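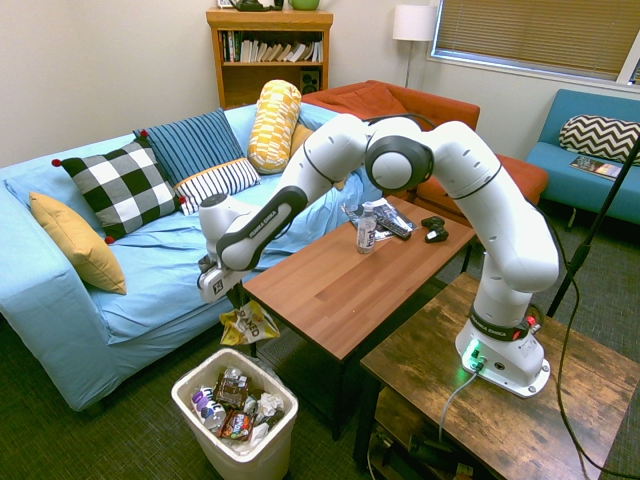
Accueil > Forums > Bras et manipulation > Bonnes pratiques
Classé dans : sécurité, cobots, rangement domestique

Sujet : Vos règles pour un bras monté dans un salon ?

mandagi_38
Bonjour à tous ! On est en train de rédiger la charte de l'atelier Gonder pour les tâches de type « ranger le salon » et je voudrais vos avis avant de figer la version 2. Le principe : un bras sept axes sur une table fixe, une table basse à portée, un canapé, une poubelle, et le bras doit ramasser les emballages et les jeter. Tâche toute bête, et c'est un bonheur à travailler, parce que tous les problèmes de règles arrivent d'un coup !

Pour l'instant j'ai :
- socle boulonné, jamais serré à la pince ou au serre-joint
- arrêt d'urgence accessible sans passer la main dans la zone du bras
- personne sur le canapé quand le bras est sous tension
- vitesse de l'outil plafonnée à 200 mm/s pendant la mise au point
- tout objet non concerné par la tâche est déclaré dans la fiche (télécommande, manette, bouteille, magazines)

Qu'est-ce qui manque ?

tournevis_plat
Belle liste. Le dernier point est celui que je vois le moins souvent et c'est mon préféré. Chez Skedilen on a une fiche « objets intouchables » depuis janvier et ça a changé notre façon de travailler : si le bras frôle la télécommande, l'essai est noté en échec même si le paquet finit dans la poubelle. Ça fait râler la première semaine, et ensuite les trajectoires deviennent superbes.

Il te manque les câbles. Je mettrais ça tout en haut.

lupin_bleu
+1 pour les câbles. Deux choses différentes à écrire d'ailleurs : ceux qui courent le long du bras (attache souple, et boucle suffisante au poignet pour aller en butée dans les deux sens) et ceux qui traînent au sol. Pour le sol, notre règle est simple : rien qui traverse le passage entre l'opérateur et l'arrêt d'urgence. Une rallonge sur la moquette, on ne la voit plus au bout d'une heure.
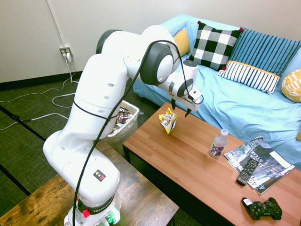
mandagi_38
Merci, j'ajoute les deux ! Pour la boucle au poignet, vous la vérifiez comment ? Moi je fais tourner le dernier axe à la main, bras en mode guidage, d'une butée à l'autre, avant la première exécution de la journée. Deux minutes, café compris.

kilo_newton
Je vais faire le grincheux : 200 mm/s partout, je trouve ça arbitraire. Un plafond de vitesse ne remplace pas une analyse de risques. Ça dépend de la masse embarquée, de l'outil, de ce qu'il y a dessous. Des doigts de pince qui descendent vers un plateau de table, à 200, ça coince très bien une main. Alors qu'un retour à vide en hauteur pourrait aller bien plus vite. Relisez les textes sur la robotique collaborative, ils parlent d'efforts et de pressions de contact, pas d'un chiffre magique.

tournevis_plat
@kilo_newton d'accord sur le fond, moins sur la conclusion. Le plafond sert aux gens, pas au calcul. Quand quelqu'un arrive dans l'atelier, il retient une valeur. L'analyse de risques, elle est dans le classeur, et tu sais comme moi qui ouvre le classeur.

kilo_newton
Justement, il faut l'ouvrir, ce classeur. Mais ok pour garder le plafond si la charte dit clairement qu'il s'ajoute à l'analyse. Et je demanderais une valeur plus basse sous 8 cm au-dessus du plateau.

mandagi_38
Vendu ! Je prends la zone basse, c'est une super idée.

Autre question, sur la notation cette fois. Un sachet de chips froissé, vous considérez qu'il est « ramassé » à quel moment ? C'est souple, ça glisse, ça se replie, et parfois il y a des miettes.
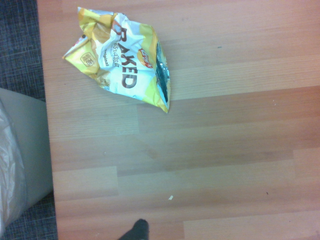

lupin_bleu
Chez nous (projet Dronivdale) il y a trois états écrits noir sur blanc : saisi, lâché au-dessus du bac, entièrement sous le bord du bac. Seul le dernier compte. Un sachet à cheval sur le rebord, c'est non. Les miettes sont hors tâche mais on les note, et on essuie le plateau entre deux essais, sinon on ne sait plus de quel essai elles viennent.
On a plus de 701 essais notés comme ça et les relecteurs sont presque toujours d'accord entre eux, un vrai plaisir.

kilo_newton
Je compterais la saisie à part. Si tu ne gardes que l'état final, tu perds la différence entre une pince qui rate et un lâcher mal placé. Et pour un emballage ouvert, précisez l'orientation de départ de l'ouverture, ça joue sur ce qui se renverse.

lupin_bleu
On la garde dans le journal, elle n'entre pas dans le score. Pour l'ouverture, bien vu, on ne le notait pas du tout.

tournevis_plat
Et la poubelle ! Position marquée au sol, et un niveau de remplissage maximum. Un bac déjà plein d'emballages, le sachet suivant rebondit ou reste perché, et on accuse le bras.

mandagi_38
Je n'y avais pas pensé, alors que c'est évident. Vous êtes formidables. Je reprends tout ça ce soir et je poste la version 2 ici vers 21 h. @kilo_newton, je veux bien que tu relises le passage sur la zone basse.

kilo_newton
Envoie. Je serai pénible.

Sujets similaires
Attaches de câbles pour poignet : velcro ou gaine ?
Noter un essai interrompu par l'arrêt d'urgence
Marquage au sol sur moquette, vos solutions
Fiche « objets intouchables » : modèle à télécharger
Saisie d'emballages souples, doigts larges ou étroits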